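Section 4. Display panel set-up before the trade show opens

This section is for the persons who install the Pinard wall display in an exhibition booth. Please read all the steps one time before you start. You need two people for steps 3 to 6.

1. Check that the booth power is switched off at the floor box. The show office must confirm this to you by phone or in writing.

2. Open the crates in the order of the numbers on the lid. Keep the foam corners, you will need them again for the return shipping.

3. Hang the first panel on the lower left hook of the rail. Do not tighten the screws yet.

4. Hang the other panels from left to right, then the upper row. Leave the thin plastic spacers in place between the panels.

CAUTION: Never press on the front glass with the fingers. Hold the panel only by the metal frame.

5. Tighten all screws by hand, then a quarter turn with the supplied key. Take out the spacers.
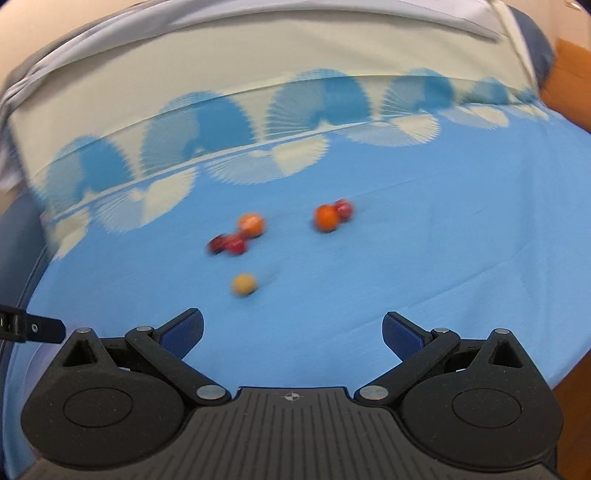 Fiorella Santoro writes that on her wall the spacers became stuck after the quarter turn, and that she prefers to pull them out before the key is used. This is also permitted if the second person keeps a hand on the frame until the last screw is tight.

6. Connect the signal cables from panel to panel. The arrow on the plug must point up. The last panel has no outgoing cable.

7. Switch on the power and wait until the white lamp on the controller stops blinking. The first start is slow — please do not switch off during this time.

8. In the controller menu choose Wall, then Layout, and enter the total width. For the standard booth wall the value is 2,976. Do not round it to 3,000, or you will see a black line at the right side.

9. Set the brightness. The factory value is 2,000, and this is too strong for most halls. We recommend to begin at the middle of the scale and go up in small steps, with the hall lights on.

Note: After each change of brightness let the wall run for 30 minutes before you compare the colors. A cold panel looks a little blue.

10. Save the layout under the name of the show. Copy it to the memory stick that came with the controller.

If one panel stays dark, exchange its cable with the cable of a neighbor panel. When the fault moves with the cable, use the spare one from crate 1. When the fault stays, send the serial number of the panel to the Bratance service desk.
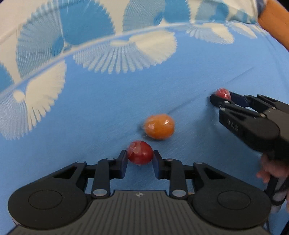

Moldale, March. Change to step 8: controllers with the new software show the width and the height on the same page. Enter the width first and press Save before you enter the height.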